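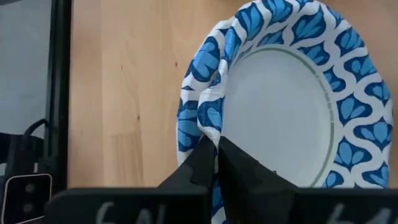 Section 6. Setting Up the Registration and Timing Station

The Stovine trackside timing kit must be installed and checked before any competitor is admitted to the grid. Clubs organizing a road course weekend with the kit are responsible for the work described in this section, and the Chief of Timing shall confirm that each step has been completed in the order given. The station may share a building with hospitality, provided that food service is kept to its own table. Ordinary disposable tableware is suitable for crew meals, such as a paper plate with a blue leaf or petal pattern around the rim and a plain white center, and no plate or cup may be placed on the decoder case at any time. Power for the station must come from a circuit that serves no other equipment.

6.1 Before You Begin

Confirm that the following items have been delivered to the station:

– One Stovine decoder with power supply
– One loop cable, already cut to the width of the track
– 25 rental transponders with mounting brackets
– One laptop computer with the Prollonix scoring program installed
– The printed entry list, signed by the Chief of Registration

NOTE: Entry lists printed before the close of registration are not valid for scoring. Discard them.

6.2 Connecting the Decoder

1. Place the decoder on a level surface, out of direct sunlight and at least 3 feet from any radio base station.

2. Connect the loop cable to the port marked LOOP. Turn the collar clockwise until it stops. Do not use pliers.

3. Connect the network cable between the decoder and the laptop. Wireless connection is permitted for practice sessions only.

4. Connect the power supply and switch on the decoder. The status light will flash amber and then remain green.

5. If the status light remains amber for longer than 20 seconds, switch off the decoder, reseat the loop cable and repeat step 4.

CAUTION: Never connect or disconnect the loop cable while cars are on the course. The official must obtain clearance from Race Control before approaching the track edge, even during a full course stop.

6.3 Loading the Entry List

1. Open the scoring program and select New Event.

2. Enter the name of the circuit and the course layout. Venues with more than one layout, such as Osedwood, are listed once for each layout. Selecting the wrong one will produce incorrect average speeds in every report, although lap times will not be affected.

3. Import the entry list and compare it with the signed copy. Car number, class and transponder number must agree on every line.

4. Where two cars in the same run group hold the same number, refer the matter to the Chief of Registration. Timing officials are not authorized to reassign numbers.

5. Save the event and make a second copy on a separate drive.

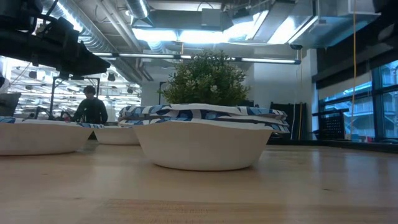

NOTE: The second copy should be renewed after each session. Provisional results shall not be posted until this has been done.

6.4 Issuing Rental Transponders

1. Record the transponder number beside the driver's name on the rental sheet and obtain the driver's signature.

2. Hand the driver one transponder and one bracket. The unit must be mounted vertically, with a clear view of the track surface and no metal or carbon fiber beneath it.

3. Advise the driver that the unit must be returned within 6 hours of the final session. Late returns are charged to the entrant.

Drivers who own a transponder may use it if its number appears on the entry list. A unit borrowed from another competitor is treated as a change of entry and must be reported to Registration before the car leaves the paddock.

6.5 Verification Lap

1. Request that the course car be fitted with a transponder and sent out for 3 laps at moderate speed.

2. Observe the scoring screen. Each crossing must register once, with a signal strength of 20 or higher.

3. If a crossing is missed, ask the course car to repeat the run on the opposite side of the track. A fault on one side only usually indicates a loop cable that has lifted or was laid unevenly.

4. Report the result to Race Control and enter it in the station log.

CAUTION: Manual scoring must be in place for the first session of the weekend regardless of the result of the verification lap. At least two scorers are required, and their tapes are to be retained with the station log until results are final.

6.6 Clubs Using the Nasr Display Board

The Nasr board receives its data from the laptop and requires no connection to the decoder. Set the board to Receive Only. The display is provided for spectators – it has no official standing, and protests based on it will not be heard.

Questions on this section may be addressed to Kane Halliday, Technical Publications.

Shared 25 times
3 comments

paddock_rat
Section 6.2 step 5 fixed our amber light problem. The collar was a half turn short.

Mel T.
Does the rule on wireless also cover qualifying? We were told two different things at the October event.

gridmarshal6
Mel, it says practice sessions only, so I would run the cable for qualifying.

Related Sections
Section 5. Laying the Loop Cable
Section 7. Posting Provisional Results
Section 8. Protests Concerning Timing and Scoring
Replacement Brackets and Order Form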